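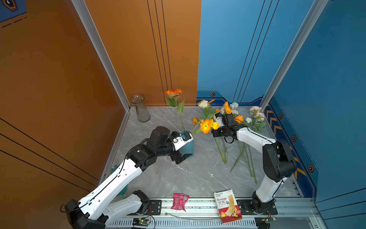
Checking a used car at home before the warranty period ends

Most dealer warranties on used cars run for 90 days. Faults reported inside that period are usually simple to settle, so it pays to go over the car yourself in the first week and again shortly before the cover expires. A flashlight, a tire gauge, a multimeter and a sheet of cardboard are enough.

Fluids. Park on level ground overnight with the cardboard under the engine. Brown or black spots are engine oil, red is usually transmission or power steering fluid, and green, orange or pink is coolant. Clear water under the passenger side is normal after the air conditioning has been running. Mark the front of the cardboard before pulling it out.

Battery. Leave the car off for 8 hours, then measure across the terminals. A healthy 12-volt battery reads 12.6 volts or a little more. Below 12.4 it needs charging and a second test. With the engine idling, expect 13.7 to 14.7 volts on most older cars – smart charging systems may read outside that range.

Tires. Set pressures cold, to the figures on the driver's door jamb, not the maximum printed on the sidewall. Measure tread at the inner edge, the center and the outer edge. Wear on one edge only points to alignment, and the dealer should hear of it in writing. 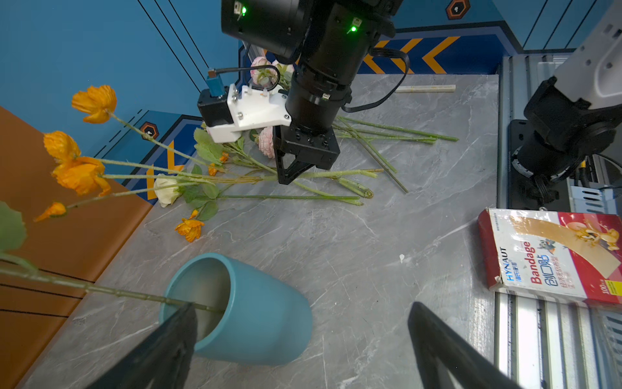

Angelica Bautista wrote in to say that the battery reading comes out too high if the car has just been driven. She turns the headlights on for two minutes, switches them off, waits a few minutes more and then takes the measurement.

Brakes. Look through the wheel spokes at the outer pad. Replace at 3 mm of friction material. A deep lip on the rotor edge means the rotor should be measured as well.

Records. Write down the mileage with every check. A note reading "1,562 miles since purchase, coolant at minimum mark" carries more weight at the service desk than a general complaint. Keep the notes with the purchase papers – not in the glove box.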